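Filed under: Minutes and Papers > Household Packing Group

Cirkholm Removals and Storage - Household Packing Group
Minutes of the meeting held on Jun 24, 2026

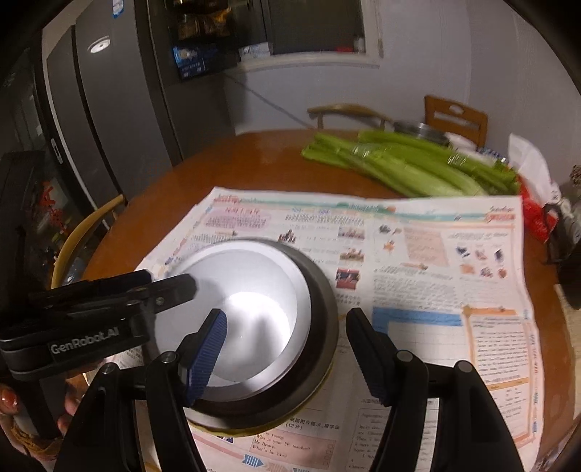 Tuncay Kaplan asked that the minutes record his view that a bowl should be wrapped from the base upwards, and that starting at the rim leaves the foot with one thickness of paper at most. Duygu Yaman agreed as regards deep bowls but did not accept it for wide ones. The point was carried to item 3.

Present: İlker Şimşekoğlu (chair), Tuncay Kaplan, Duygu Yaman, Gus Okafor (minutes)
Apologies: Recep Yüksel

1. Minutes of the April meeting

Accepted with one correction. Under item 5, "lids packed inside" should read "lids packed beside". The sheet issued to crews already has the right wording and need not be reprinted.

2. Matters arising

2.1 The replacement tape dispensers have arrived and are in use. Gus Okafor reported that the blades are shorter than on the old type and tear the wide tape unevenly. No action.

2.2 Recep Yüksel had sent a note on carton stock. The store at Gerance holds 218 small double-walled cartons. He proposes no further order until the autumn. Agreed.

2.3 The question of who signs for cartons packed by the customer was deferred again.

3. Wrapping bowls at the table

3.1 The group considered the present method, in which a newspaper is opened flat on the dining table and the bowl is set down on it, near the front of the sheet. The group had no objection to working on a round table, provided that the paper covers the part in use and the wrapped pieces are moved off as they are finished.

3.2 Position of the bowl. Duygu Yaman prefers the bowl towards the front edge, so that the long side of the sheet can be brought over the top in one fold and tucked into the hollow. Tuncay Kaplan prefers a corner start, rolling the bowl diagonally and folding in the sides. He stated that the corner start uses less paper on small bowls. It was noted that neither method had been timed.

3.3 Rim and foot. Following Mr Kaplan's remark, it was agreed that the foot of any bowl with a raised base ring shall have a second layer - a half sheet folded in four is enough. The rim is to be covered by the main fold and not by separate strips.

3.4 Nesting. Bowls of the same size may be nested up to 2 deep, with a full sheet between them. Glazed interiors must not touch the base ring of the bowl above. Bowls are to be packed on edge, as plates are.

4. Paper

4.1 Newspaper against plain paper. İlker Şimşekoğlu reminded the group that ink can transfer to pale glazes, particularly if cartons stay in store over a warm period. White interiors are the most likely to show it. The group agreed that newspaper may be used as a table covering and as an outer layer, and that plain paper shall be the first layer on any piece with a white or unglazed surface.

4.2 Torn or curled edges. Sheets with damaged edges are acceptable on the table and as filling. They are not to be used as the main fold.

4.3 Coloured pages. Gus Okafor asked whether pages printed in colour, such as children's and school papers, should be kept out of the outer layer as well. Duygu Yaman had seen no difference between these and ordinary pages. Left to the crews.

4.4 Supply. The quotation from Hrytsenko for plain paper covers 19 packs. The quotation from Wanomico is for a heavier grade and was thought too stiff to tuck into small bowls and cups. Hrytsenko to be accepted, subject to the sheet size being confirmed in writing.

5. Labelling

Cartons containing bowls are to be marked on two adjoining sides and on the top. The room name goes first, then the contents. "Kitchen - misc." is no longer accepted as a description. The running number on the current roll of labels has reached 1,569 and the next roll should follow on from it.

6. Any other business

Tuncay Kaplan asked for a second pair of scissors in each table kit. Agreed.

Actions
Duygu Yaman - revise the sheet on bowls to include 3.3, 3.4 and 4.1
Tuncay Kaplan - time both folds on small and wide bowls and report
Recep Yüksel - confirm sheet size with Hrytsenko and place the order
Gus Okafor - scissors; label roll

Date of next meeting to be circulated by the chair.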